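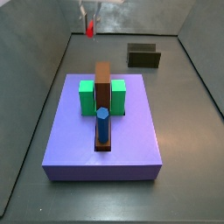
Jozefína Urban — juin, 7 h 44

bon, la compta de l'asso Innes, suite. 900 € de loyer, 300 de chauffage, et on a 1000 en caisse. voilà

1000 moins 1200, je vous laisse faire

le proprio veut bien attendre juillet. par écrit?? non, au téléphone évidement

donc vide-grenier. tables à 8 h, café, gâteaux — amenez des couteaux svp

je file, mon bus

Commentaires

Lalit Garg : j'ammène deux quatre-quarts

Vaughan Rewi : et s'il pleut ?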